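Vellik Wireless Upgrade: Progress Report
18 Aug 2023

Access point replacement at the Flonach site is on schedule. Of the 18 units in the order, all but 3 are mounted and reporting to the Troltell controller. The guest network now runs on its own VLAN, and staff laptops sign on with certificates.
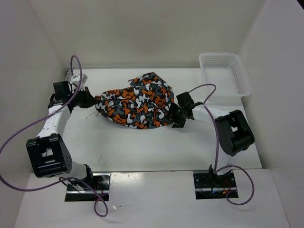 Two arms holding patterned cloth, Flonach site.

The controller logged 974 client devices in the first part of August. Roaming between floors still drops some voice calls. The vendor has supplied new firmware, and we will load it on the second floor first. Cabling costs are within the approved amount. The switch order for the Ha building is still open.

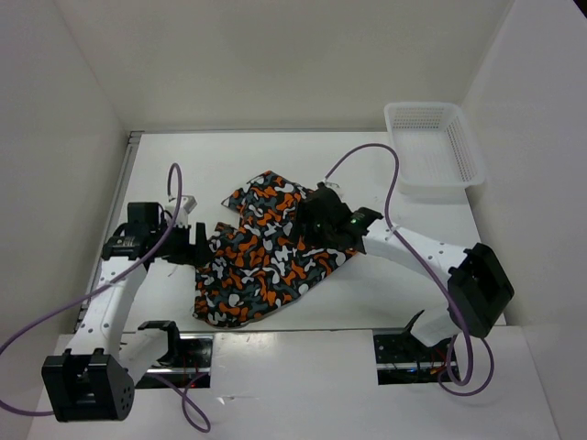 Montserrat Trujillo asked that the firmware go in after business hours, and that the old guest password stay active for two more weeks. Both requests are in the work plan.

Next period: mount the remaining units, repeat the voice test, close the switch order.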